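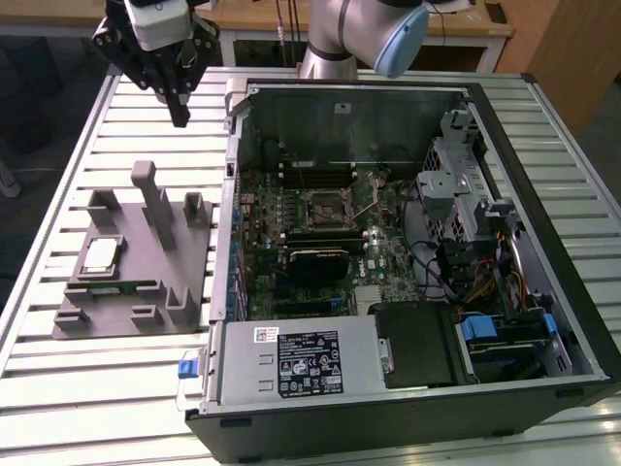
Forum > Automation and Robots > Faults and Safety > Arm won't let go of CPU after placing it

Arm won't let go of the CPU after placing it, then faults out

Posted by Janaína Vasconcelos
6 comments

Hi all, hoping somebody has run into this one. We're teaching a two-arm cell to swap processors in old desktop towers. The tower lies on its side on a slatted table, the CPU starts out in a slot on a printed fixture plate, and one arm picks it up and lowers it into the socket. We use the Folar controller with the force settings the integrator left us.

The pick is fine. The trip over is fine too. The trouble starts once the CPU is down in the socket and the fingers are supposed to open. On a bad run they open a tiny bit, the arm starts up, and one edge of the CPU comes up with it. Then I get a force fault and everything freezes with the chip hanging there at an angle. It happened on 2 of 13 runs on Thursday, and the second time I came back to bent pins in the socket. Not a fun afternoon!

I've cleaned the fingertips and re-taught the place point. I also slowed the retreat way down, and all that did was give me longer to watch it go wrong. Could it be the release, or is my place point still off? And what's the safe way to recover once it has faulted? My coworker Andri just reaches in and wiggles the chip loose, and I really don't like that.

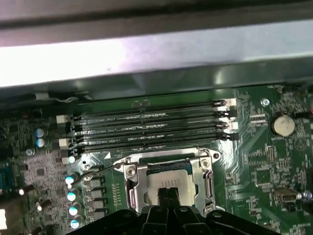
Gripper at the socket, seen from the wrist camera.

Solomiia Boiko
13 people found this helpful

Oh, I know this one, and I'm sorry about your socket. Let me start with the recovery because that's the part that worries me. Please get Andri to stop reaching in there! A force fault on ours only pauses the motion program. The drives stay live and the gripper is still holding pressure, so if somebody clears the fault from the pendant while a hand is in the case, that arm can pick up right where it left off. Hit the e-stop first, lock out both arms (the second one counts even if it was parked), and only then go near the chip. If the fingers won't back-drive by hand, check the gripper manual for the manual release before you pull on anything.

Now the sticking. I'd look at the opening width before the place point. Inside a case people tend to set a really small release so the fingers don't bump the retention bracket, and then one finger opens clear while the other is still dragging on the edge of the chip. Ours did exactly that. We had the release set to 2 mm total, and with the gripper slightly off center nearly all of that went to one side — the other finger never really let go. What fixed it for us:

Jog the arm to the place position with a scrap CPU and open the fingers in small steps, looking at each side with a flashlight.
Shift the gripper sideways until both fingers leave the chip together.
Then open as wide as the bracket lets you.
Put a short wait between "open" and "retreat," and make the retreat depend on the gripper's open signal. A timer alone isn't enough.

Also set a much lower force limit for the first bit of the retreat. An empty gripper shouldn't feel anything on the way up, so if it does, you want it to stop before the chip has tilted. And please don't run again on the socket with the bent pins. You'll get new faults from it and chase the wrong thing for a week (ask me how I know).

Jailson Meireles
2 people found this helpful

could be the tape on the fingers if you have any. we had some rubbery stuff on ours and it got gummy in June when the shop warmed up. took it off and it was ok after that. didn't have bent pins though so maybe yours is different

Rosimeire Falcão

Agree with Solomiia on the lockout. I'd add one thing — check how the tower is held down. If the case can slide even a little on the table, your place point is only good until the next bump, and re-teaching it won't stick. We put stops against ours and re-check the socket position at the start of each shift. No idea about Folar menus, we're on Nedix, but the retreat limit should be in there somewhere.

Share this thread (2)

We use cookies to keep you signed in and to remember your settings. By continuing to browse you accept our cookie policy.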